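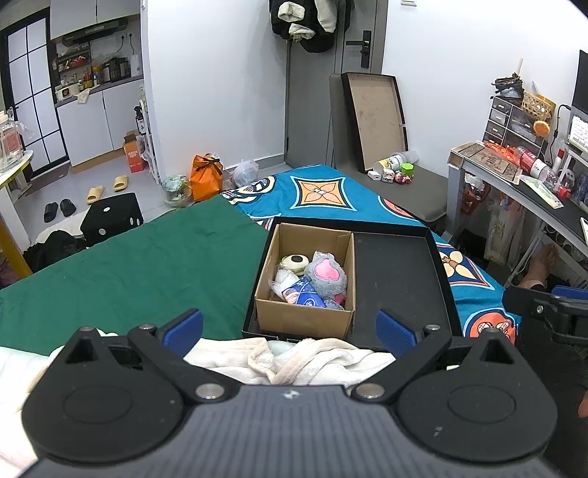 Kalulness wrote in to say the pads matter more than the motor, and that the first pair they fitted at home let go of every wrapper they tried. We had the same trouble in our own workshop, and it's why the finger set got redone before anything else did!

Prekari > Grippers > Lama hand-held

Lama Hand-Held Gripper, Build-It-Yourself Kit

Lama is a two-finger gripper you hold in your own hand, made for people who want to try out grasping at home before bolting anything to an arm. The body is black, the fingers carry blue textured pads, and the pads angle in toward each other so they meet a soft object on both sides. We love using it on awkward stuff: plush toys, packets, tissue packs, a bunched-up cloth. A shallow black tray and an open cardboard box make a perfectly good practice area, and you can set it up on a bed if the bench is full (ours usually is).

Putting it together is a pleasant evening's work. Fit the linkages to the body first, leave the pivot screws a touch slack, then close the fingers by hand and check that both sides move the same amount. Tighten from the centre out. The pads go on last. 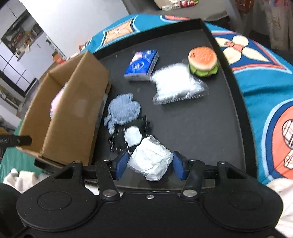

Can I mount it on an arm later?
The Durán plate bolts to the back of the body with four screws, and you can take it off again whenever you want the hand-held version back.

In the kit
Body, linkages and both fingers
One pair of blue pads, plus a spare pair
Pivot screws and hex key
Printed build notes

Weight when built: 700 grams
Part number, kit: 2,227
Part number, Durán plate: 3,305
Part number, pads only: 1,236

Crinkly film is still the hardest thing to pick up neatly. Go in slowly, take a good fold of it between the pads and have a few goes at different angles. If you work out a better pad pattern, please send it in, we'd be thrilled to try it.

Contact Prekari | Copyright Prekari | Back to top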